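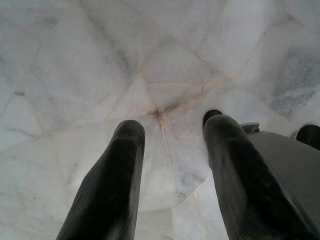

Chapter 7
When the Gripper Lets Go

Most robot faults are dull. A fuse goes, a connector works itself out of its socket, someone installs an update before lunch and regrets it by two. The fault that opens this chapter was dull as well, and it took three weeks to find, which is the usual arrangement.

The job was to pick up a cup from one table and put it on the next. A child of three can do this and will often do it without being asked. The arm, set up by Arvid Forsberg for a small trial he called Jakau, had done it 160 times with nothing worse than a nudge to the rim. On the next run it closed its fingers on the cup, lifted it, swung towards the second table and opened its hand over the gap between the two. The cup fell to the floor. The arm carried on, lowered nothing with great care onto the second table, and logged a success.

Forsberg blamed the fingers. Pads wear, and a worn pad slips. He changed them, ran the job again, and for ten days all was well. Then the arm dropped the cup in the gap again, and again reported a job well done.
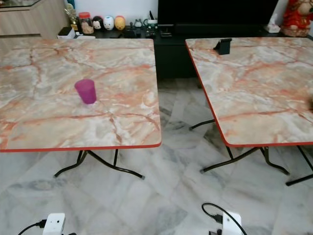
Figure 7.1 The two tables and the cup. The gap between the tables plays a larger part in this chapter than the cup does.

Lovisa Hedlund, who had been asked to look at the logs and had hoped to be asked something more interesting, noticed that the fingers had not slipped at all. They had been told to open. The release order was sent when the arm reached a set distance from its starting point, and that distance had been measured once, in January, with the tables pushed together. The tables folded. They were put away and put out again, and they did not come back to the same place. A shift of 40 millimetres was enough to turn a tabletop into thin air.

She then asked how the arm knew it had succeeded. The answer was that it didn't. The program wrote "success" after the last movement, whatever had or had not come along for the ride. Of the first 100 runs, all were marked as successes, a figure that had been read out at a meeting and warmly received.

So there were two faults, and they are of different kinds. The first is a fault of position: the machine trusted a number about the room, and the room had moved. The second is a fault of reporting, and it is the worse of the two. A dropped plastic cup costs little. The same program holding a pan of hot oil, and telling everyone that all is well, is a matter for the fire brigade.

In this chapter we look at both. Section 7.1 covers ways of checking where a surface is before letting go of anything above it. Section 7.2 deals with grip checks, including the simple and much neglected one of asking whether the fingers are holding something. Section 7.3 turns to safe stops, and to what an arm should do with a load when it no longer trusts its own position. Holding still is often right. With a person's hand underneath, it may not be.

Before reading on, write down what you would have changed first, and keep the note. Forsberg's own list, which we return to in Section 7.4, began with a new set of finger pads.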